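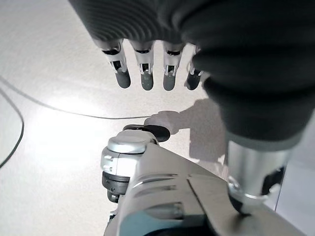 Chapter 14
Smooth Hard Floors

Chapter contents
14.1 What counts as a smooth hard floor
14.2 Gloss, and what it tells the cleaner
14.3 Soil and where it collects
14.4 Dust control
14.5 Damp and wet mopping
14.6 Floor finishes and their removal
14.7 Keeping a floor record

Before you start

You should have read Chapter 3 on dilution and Chapter 9 on slips and falls. Terms printed in bold in the book are listed again at the end of the chapter with their meanings.

By the end of the chapter you should be able to tell a coated floor from an uncoated one, choose a method of dust control for a given room, set up and carry out a damp mop of a plain room, and fill in a floor record that another cleaner can follow.

Introduction

The last two chapters dealt with carpets. A carpet hides a good deal. Grit drops down between the tufts and stays there until it is drawn out, and a carpet can look acceptable for weeks while it is being worn away from below. A smooth hard floor behaves differently. What falls on it stays on top, where it can be seen and walked on and carried into the next room.

Pale floors are now common in laboratories, workshops, clinics and schools. Many of them are grey. They reflect light well, so a room with small windows feels brighter, and a dropped screw or washer is easier to find on them than on a dark or patterned surface. They also show heel marks, tyre marks and the dried edges of old mop water. A supervisor who is used to speckled vinyl may be surprised by how much work a plain pale floor seems to make. The amount of dirt is much the same on both. On the pale floor people notice it.

The chapter follows one building through a year of cleaning. The Platden Centre has 23 rooms on two levels, and all but the entrance hall have a smooth hard floor of one kind or another. Its ground floor holds workshops and a test room. Upstairs are teaching rooms and a small kitchen. We shall come back to Platden in each section, and the floor plan at the end of the chapter gives the area of every room.

14.1 What counts as a smooth hard floor

The phrase covers any floor that does not absorb a footstep and has no raised pattern. Poured resin, sheet vinyl, linoleum, polished concrete, glazed tile and sealed wood all come under it. They are made in different ways and they do not all stand up to the same products. Linoleum is harmed by strong alkaline cleaners. Polished concrete is harmed by acids, including vinegar and many descalers. Sealed wood will put up with very little standing water.

You cannot always tell these floors apart by looking. A grey resin floor and a grey sheet vinyl floor may match so closely in colour and shine that the only clue is a welded seam, and the seam may be under a bench. Look in the building file first. If the file says nothing, ask for the installer's data sheet. If there is no data sheet, treat the floor as the most delicate of the kinds it might be until you have tested it.

A test patch is made in a corner or behind a door. Put a few drops of plain water on the floor, leave them for ten minutes and wipe them up. A darkened patch means that water is getting in and that the floor is either unsealed or has lost its seal. Let it dry, then repeat with the cleaner you intend to use, made up at normal strength. Write down the result even when nothing happens.

14.2 Gloss, and what it tells the cleaner

Gloss is the way a surface throws light back. On a very glossy floor you can see the shape of a window or a lamp. On a satin floor you see a bright patch with soft edges, and on a matt floor hardly anything.

Gloss can be measured with a small meter placed flat on the floor. The reading is given in gloss units, with 100 standing for a polished black glass used as the reference. Few cleaning departments own a meter and you do not need one for this course. It is enough to stand at the same spot each time, facing the main source of light, and to note whether the reflection is sharp, soft or missing.

A floor that was glossy and has turned dull in the walkways has been scratched, or is carrying a film. The two are treated quite differently. Wipe a small area with a clean white cloth wrung out in warm water. If the shine comes back once the patch has dried, the trouble was a film, most often left by too much detergent. If it stays dull, the surface is worn.

High gloss is sometimes taken as proof that a floor is clean. It is no such thing. A floor can shine and still carry a layer of grease that makes it slippery, and a matt floor may be perfectly clean. It is also wrong to assume that a shiny floor is wet, though visitors often do, and they will walk around the edge of it. Signs should go out when the floor is wet and come in when it is dry. A sign left standing all day is soon ignored.

Case note: the Platden test room

The test room is the largest on the ground floor. Equipment stands on the floor and is moved often, and several items cannot be shifted by the cleaner. In August the cleaning record showed dull areas in 16 places, nearly all of them close to equipment. The cleaner had been mopping up to each item and stopping there, and the mop water had dried in a line.

The method was changed. Dust was taken up with a Vakumum suction cleaner with a soft brush head, and the edges were wiped by hand with a flat cloth and no free water. The rest of the room was damp mopped as before. The lines went after three cleans. Cables were lifted by the room's own staff before each visit, and this was added to the written agreement.

Questions on the case note

Why did the marks form close to the equipment and not in the middle of the room? Which of the two tests described in this chapter would you have used first? Draw up a short notice asking room users to clear the floor before cleaning.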